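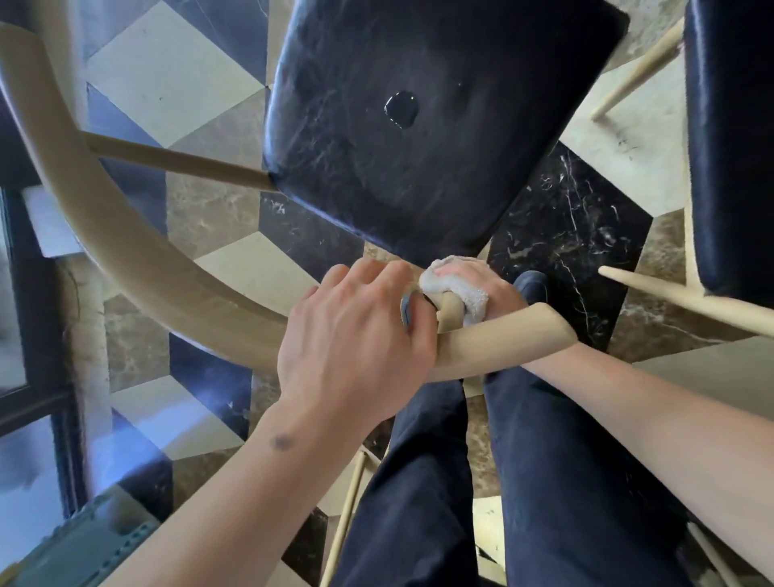 The chairs of July

Every winter I decide the chairs have gone far enough. It is always July, there is never anything else on, and the chairs are always worse than I remembered. I bought them with the café when Marcelle Rolland sold it to me, and she had bought them from somebody else, who I suspect also had views about them by the end.

They are black seats on pale wooden frames, with a long curved rail that looks very Scandinavian in a catalogue and collects hand cream, jam and sunscreen in real life. Marcelle's one piece of written advice, on the back of a Kendow coffee invoice, was "do the rails BEFORE you can see they need it". I have never once managed this.

The quote

I did get a price for having it done properly. Khaemba, the upholstery and refinishing place out past the tip, wanted $1,820 for the lot, and that was before pick-up. New chairs from Skikex were cheaper than I expected, until I noticed that the figure was per pair. So, a cloth.

The first thing to do is turn the chair over. I resisted this for years on the grounds that customers don't see the underside. Customers don't see it but they certainly hold it. People drag a chair in by whatever they can reach, usually with a bit of muffin still on their fingers, and the grubbiest stretch is nearly always the inside of the curve, where the wood rounds under and you can't get at it standing up. Upside down, with the rail in front of you at a sensible height, you can wrap the cloth right around and pull it along like you're drying a dog's leg.

I use warm water with a capful of Oltach, which smells like a dentist's but doesn't leave the wood tacky. The spray version does. Wring the cloth out more than you think you should. Pale wood sulks if it gets soaked, and I have one chair with fuzzy feet to prove it.

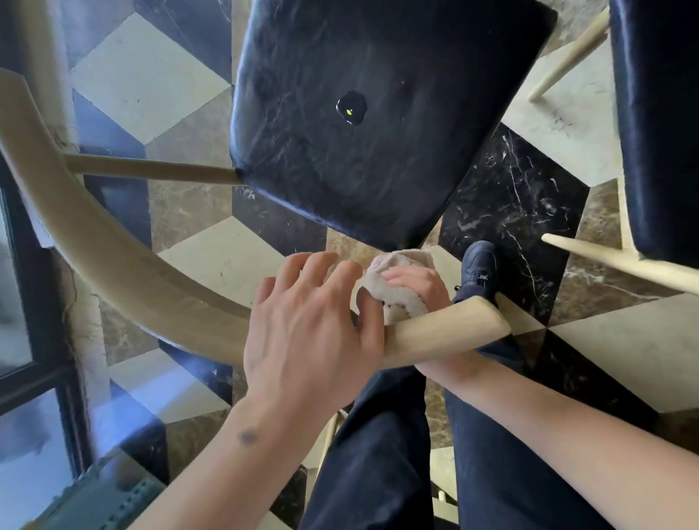
What to do about the seats

Very little, is my position. The black hides coffee beautifully and hides nothing else. Lint, dust, toast crumbs, the pale scuffs from people's jeans rivets, it's all up there in good light like stars over Broken Hill. One of them has a small round hole in the top with something yellow glinting down inside it. I have chosen to regard this as a feature.

I bought a leather balm a couple of winters ago and put it on with great ceremony. The seats looked terrific for one afternoon, and then a man in cream chinos stood up. We comped his lunch and I gave the rest of the tin to my brother for his boots.

These days the seats get a wipe at the end, after the rails, with a fresh side of the cloth. Start with the seats and you only have to do them again. I'd like to say I worked that out the first year.

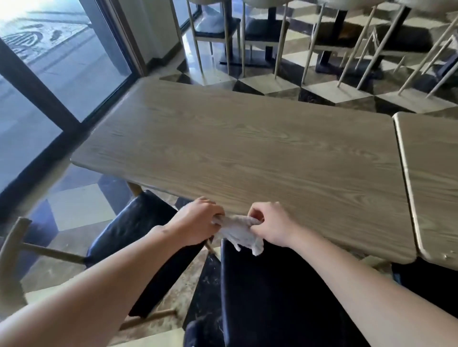
Tables I can do in my sleep, and some mornings probably have. The wood-grain tops forgive nearly anything, which makes up for the chairs. My only real rule is that the cloth gets folded flat before it goes near one, because a cloth left in the sort of wrinkled bunch you get from twisting it just pushes crumbs along until they drop onto a seat you've already finished. The other spot to watch is the gap where two tables sit side by side. Pull them apart every so often. I found a teaspoon, a sugar stick and a library card down there last winter, and I'm still waiting for someone to come in for the card.

The big window is another matter. I'm told you can do it with newspaper and vinegar. I'm told this mainly by people sitting down with a flat white, looking at the smears – never by anyone holding a newspaper.

Still to do: the high stools, the feet of everything, and a firm conversation with myself about felt pads.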